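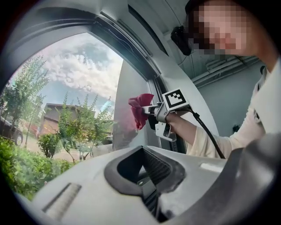
Vinagre, jornal e outras promessas: perguntas frequentes sobre limpar vidros

O vinagre funciona mesmo?
Em parte. Dissolve calcário e pouco mais. Contra gordura de dedos ou fumo de cozinha, umas gotas de detergente da loiça em água morna fazem melhor serviço. Quem lhe disser que o vinagre "desinfeta e dá brilho" provavelmente está a repetir o rótulo de alguém.

E o jornal?
A minha avó jurava por ele. Experimentei com três jornais diferentes e fiquei sempre com tinta nos caixilhos brancos. Um pano de microfibra lavado sem amaciador chega.

Os panos "profissionais" valem o preço?
Comprei um Marras por 12 euros e um pano sem marca na drogaria. Ao fim de 20 lavagens não os distinguia. Se alguém os distingue, escreva-me, mas diga como fez a comparação.

É verdade que não se deve limpar vidros ao sol?
Esta aceito. A água seca antes de se passar o rodo e ficam riscos. De manhã cedo ou com céu encoberto, o problema desaparece quase todo.

O repelente de chuva Prunach promete 26 semanas sem limpeza. Acredita?
Não. Apliquei-o em abril numa janela virada a poente e, passadas 7 semanas, estava igual à do lado. Talvez resulte melhor em vidro novo; o fabricante não explica em que vidro fez o ensaio, e eu perguntei duas vezes.

Como se limpa uma janela em arco?
Rodo estreito, a seguir a curva de cima, e depois passagens verticais até abaixo. Os rodos "flexíveis" que vi à venda dobram onde não devem. Os cantos acabam-se à mão.

Posso raspar tinta seca com lâmina?
Em vidro comum, molhado, com lâmina nova, sim. Em vidro temperado ou com película, não arrisque sem consultar quem o instalou.

E os vidros autolimpantes?
Precisam de chuva e de luz direta. Debaixo de um alpendre paga-se o revestimento para nada.

Recebe dinheiro de alguma marca?
Não. A Bikley ofereceu um rodo e devolvi-o.

Natalina Monti
Última revisão: 22 de fevereiro de 2021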